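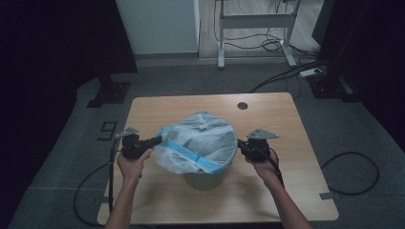 Qui peut participer au programme d'accompagnement de Fledico ?

Toute personne de plus de seize ans qui habite la commune ou y travaille, sans ordonnance et sans dossier médical à fournir. On demande juste une petite rencontre au départ, pour faire connaissance.

Compte rendu de la réunion d'équipe, 15 mai 2026

Bon, c'est moi qui tiens la plume cette fois, alors soyez indulgents ! On a démarré avec un peu de retard (la cafetière, encore elle) et on est passés tout de suite au jardin partagé Doria. La saison est bien lancée, les ateliers du matin sont pleins et j'ai dû refuser du monde pour les semis, ce qui me fend le cœur. On a donc décidé d'ouvrir un deuxième créneau en fin d'après-midi, pour ceux qui travaillent.

Côté fréquentation, on en est à 163 inscrits pour l'ensemble des activités. Je m'attendais à moins, franchement. Les groupes de parole restent limités à huit personnes, tout le monde est d'accord pour ne pas y toucher.

Budget : il nous reste 2361 euros sur l'enveloppe ateliers. On en met 500 de côté pour les outils et le terreau, adopté à l'unanimité. J'ai plaidé pour une vraie serre, on m'a gentiment répondu d'attendre l'automne - je reviendrai à la charge, vous me connaissez. 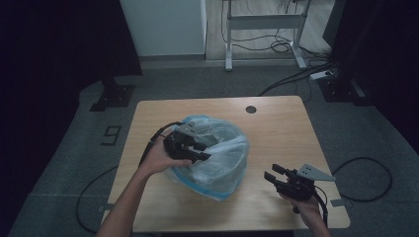

Pour le reste de l'enveloppe, on hésite encore entre la formation aux premiers secours en santé mentale et le renouvellement du matériel d'art-thérapie. Moi je penche pour la formation, parce que deux collègues l'attendent depuis l'an dernier et que ça servirait à toute l'équipe. Vote reporté à la prochaine réunion, le temps d'avoir les deux devis sous les yeux.

Partenariat avec Noonan : ils nous proposent leur salle du rez-de-chaussée pour les permanences d'écoute. C'est lumineux, accessible en fauteuil, et l'arrêt de bus est juste devant (ouf !). Seul souci, les cloisons sont fines et la confidentialité me tracasse. Je dois les rappeler pour voir si on peut avoir le petit bureau du fond à la place.

Arnix, notre projet d'insertion par le maraîchage : le dossier de subvention part avant la fin du mois. Il manque la lettre de soutien de la mairie et le bilan de l'an dernier, que je promets de relire ce week-end. Si tout va bien, premières embauches en octobre.

Questions diverses : les clés du cabanon ont encore disparu, merci de regarder au fond de vos sacs. Et quelqu'un veut bien reprendre l'affichage dans le hall ? Le planning date de l'hiver dernier…

Séance levée à midi vingt.

14 partages
2 commentaires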